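Folding With Grippers: When the Pad Lets Go

If you do laundry folding with a pair of hand-held grippers, sooner or later you'll meet the slipping pad. I love this kind of work, and I had a great run of it in April, right up to the point where a blue finger pad peeled halfway off its jaw and left me with a pinch that closed on almost nothing. It's an easy fault to miss and a pretty easy one to fix, so I've written up what I wish I'd read first!

How to spot it

The first sign is fabric creeping out on one side. You close the jaws, lift, and one corner of the shirt slides away while the other gripper holds fine. My first thought was that my timing was off, and I slowed everything down. That made no difference at all. The pad had come loose at its lower end and was rolling under the cloth each time I squeezed.

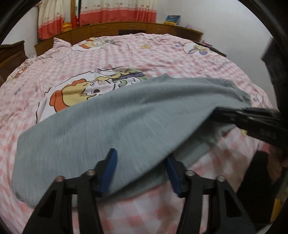 Try the paper test before you start a session. Close the jaws on a strip of plain printer paper and tug it gently. It should resist the same amount at the top of the pad and at the bottom. If the bottom gives, stop there and look at the glue line with a flashlight.

Thick knits are the hardest on pads (all that drag!), and thin, smooth cloth is where a bad pad shows up soonest. Keep one of each in your practice pile.

Putting the pad back

Switch the gripper off and take out the battery if yours has one. Peel the pad all the way off. Scrape away the old adhesive with a plastic card, wipe both faces with 70 percent rubbing alcohol, and let them dry fully. I used Gastora contact glue, a thin coat on each side, and clamped it overnight with a clothespin over a scrap of baking paper. Corina Pascu uses double-sided tape and swears by it, but hers gets changed every month.

Line the ridges up with the old marks on the jaw. I got mine crooked the first time and had to do the whole job over.
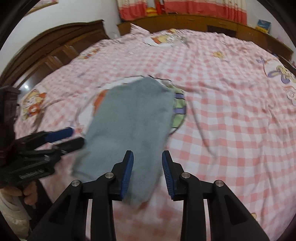
Keep your fingers clear

Now for the part I'm a bit embarrassed by. While chasing the slip, I reached in to straighten the cloth with the jaws half closed and got a nasty pinch from the linkage. The joints near the pins close up faster than the tips do. Set the gripper down before you touch the fabric, every time, and push long sleeves up past the wrist.

Ebuka Ogbonna wrote in to add that a loose pin gives you the same creeping corner, so wiggle each joint while the glue dries. Mine were all tight, and the gripper has done 186 folds since the repair with the pad still flat.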